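Virnham Technical College
Service Automation, Unit 6: Household and shop-floor chores
Handout for week two, September term. Tutor: Glenys Kershaw

6.1 What counts as a chore

A chore is a short task done many times in a place that was not built for the machine. Wiping a counter, pouring a drink and clearing a board of sliced fruit all qualify. Spot welding does not, as the parts arrive in a fixture. For this unit a chore is finished when a person would not need to redo any of it.

6.2 Clear things on plain surfaces

Clear glass and clear liquid give the vision system little of their own colour to work with. Most of the signal is highlight and refraction, and both move when the camera moves.
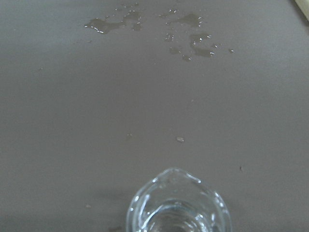
Fig. 6.1 Wrist view: glass vessel and spilled liquid on a grey tabletop.

A depth sensor often returns nothing useful for either material. Segmentation trained on opaque crockery tends to miss small droplets, so the wipe path stops short.

6.3 Planning the wipe

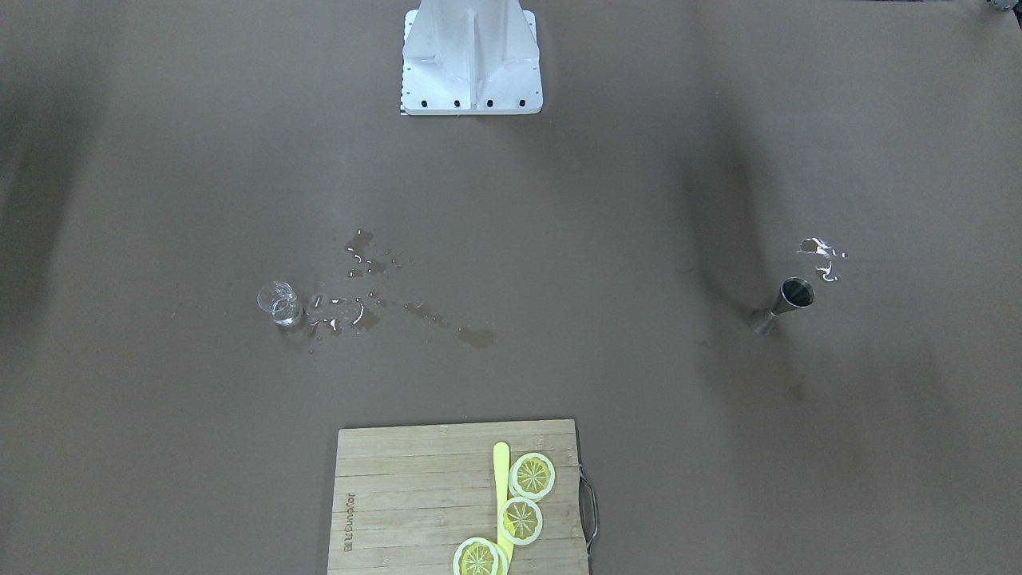
Wiping is a coverage problem with obstacles. The planner needs a boundary for each wet patch, a list of things to move first and a safe place to put them. Order matters: an object cleared late may be dragged through liquid. With a glass right beside one patch and a steel jigger tilted next to another, a single sweep across the table is ruled out, and each patch needs its own approach. Iolanda Arruda's Lunum planner treats every such neighbour as a separate pick before any cloth is lifted.

6.4 One arm or two

A second arm allows one to hold while the other works. It also adds shared workspace, and the collision margins can use up the time saved.

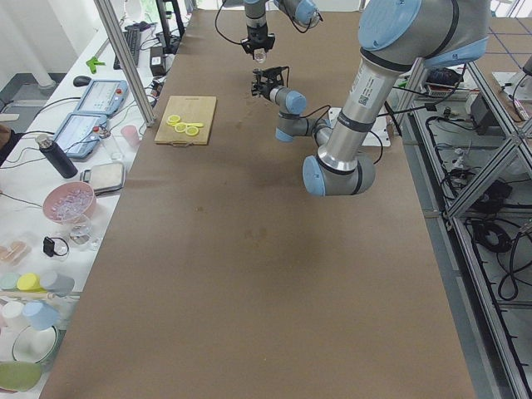 The margins are usually set by the elbows, which sweep more volume than the grippers do. In the Wultel exercise the class ran 206 trials and rejected 13 for planner timeouts – these are left out of the success rate but must appear in your report.

6.5 Checking the result

A machine that cannot tell when it has finished is not yet doing the chore. Close views cover little area and carry almost no landmarks, so glare is easily scored as residue. 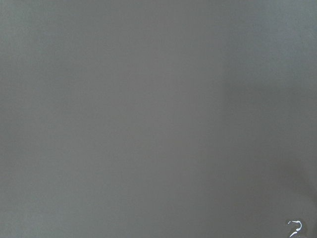 Fig. 6.4 Close wrist view of a grey surface. Note the highlight at lower right.

Reading: Muriithi notes, section 13. Written answer, 700 words: can current machines be left to clear up a spill? State your failure criteria first.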